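Can a robot clean my kitchen table?

My cousin works at Itmont, a small company in Wultdale, and in June I visited her there. Since then my friends ask me one question: when can we buy a machine that does the chores? I will try to answer, but please remember that I am a bookkeeper and no engineer.

The chore they were working on is the one I hate least. After a coffee break you take the paper cups from the table and you put them away. I timed myself at home and needed 7 seconds for two cups, with my phone in the other hand.
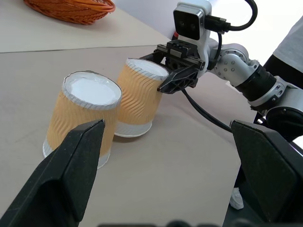 What surprised me is how difficult a paper cup is. It is light, it slides easily, and if you press too much it loses its shape. My own hand knows this without asking me. The two arms have to find the right pressure, and they also must not hit each other. On the day I visited, one round took 210 seconds, and I watched about 30 rounds. In some of them a cup fell over and they started again.

So my answer is "not yet" for the home. For a shop or a cafeteria, where the same cups come back every day, I am more hopeful. There a slow machine can work in the evening and it disturbs no one.

I would still not trust it with my grandmother's glasses. Next month I want to write about folding towels, which my cousin says is much worse.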